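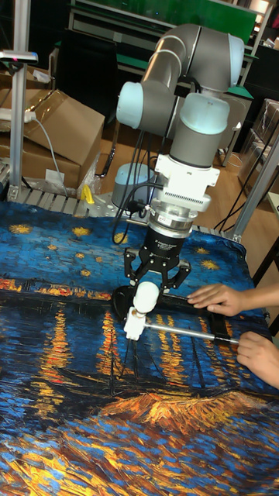 Section 6. Trying out a gripper on the knob fixture

I've bolted more grippers onto this arm than I care to remember, and the knob test is still the first thing I run on a new one. It doesn't need any fancy parts. You want a flat frame, a white block with a round knob on top, a thin metal rod sticking out of the block, and a second person with steady hands. The gripper closes on the knob while your helper keeps one hand on the frame and the other on the rod, so the whole thing can't skate off across the cloth. If you've just come from Section 5 (mounting), your Gisine two-finger gripper should already be on the arm and wired in. If you're testing the Wogan instead, the steps are the same except where I say so.

Before you start

You'll need the Zeltlow controller powered up, the Gileo software open on the Test tab, and a cloth on the table. Any cloth will do, but I like one with a busy print, since the camera has to find the knob against it and a plain white sheet makes life much too easy.

CAUTION: Your helper's hands will be inside the work area for most of this section. Set the speed limit to 6 percent before anybody reaches in, and keep your own hand on the stop button. Don't try to run the test and hold the frame by yourself. I did that once and got a pinched thumb for it.

Setting the start position

1. Lay the frame flat and turn it so the rod points toward your helper.
2. Jog the arm until the gripper is over the knob with the fingers pointing down.
3. Open the fingers all the way. On the Test tab that's the Open button, or type 400 in the width box and hit Enter (those are Gileo's own units, so don't go looking for a ruler).
4. Bring the gripper down slowly and stop just above the knob. Take your time here!
5. Press Save Start.

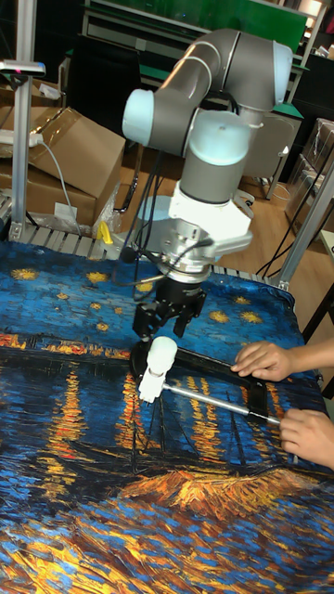
Get down to table height and look at the fingers from two sides before you trust that saved position. From straight on, almost anything looks centered. If one finger is closer to the knob than the other, nudge the arm sideways and save again. The gripper will happily close off-center, but then it drags the knob over and your helper ends up fighting it, and the numbers you get won't tell you much about the grip.

Running the test

6. Ask your helper to press down on the frame with one hand and take hold of the rod with the other. A light grip is plenty.
7. Set the force to 300 and press Close.
8. Once the fingers stop moving, have your helper pull gently on the rod. Watch the knob -- you're looking for any twist or slip between the fingers.
9. Write down what you saw, then press Open and wait until the fingers are clear.
10. Repeat until you have 7 good runs.

NOTE: If Gileo says "target not reached" on step 7, it's usually fine. The fingers have hit the knob before they got to their closed position, and that message is its grumpy way of telling you so. Clear it and carry on.

NOTE FOR THE WOGAN: It closes faster than the Gisine at the same setting, and I find it a bit startling. Run one close with nobody near the table so you both know what to expect.

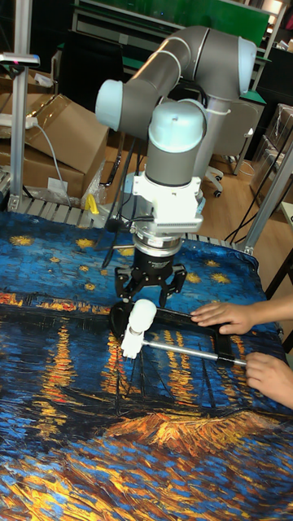

Between runs, check that the frame hasn't crept. Cloth bunches up under it more than you'd think, and a small wrinkle is enough to tilt the knob. Smooth it out with the arm paused, put the frame back and do one slow approach before you go on counting.

Swapping grippers

When you move to the second gripper, go back to step 2 and save a new start position. Please don't reuse the old one -- the Wogan is longer than the Gisine, and with the old height it'll come down right on top of the knob. Leave the force at 300 so you can compare the two sets of notes fairly.

If you're also changing the camera, do that on its own, after both grippers are finished. Camera setup is in Section 7.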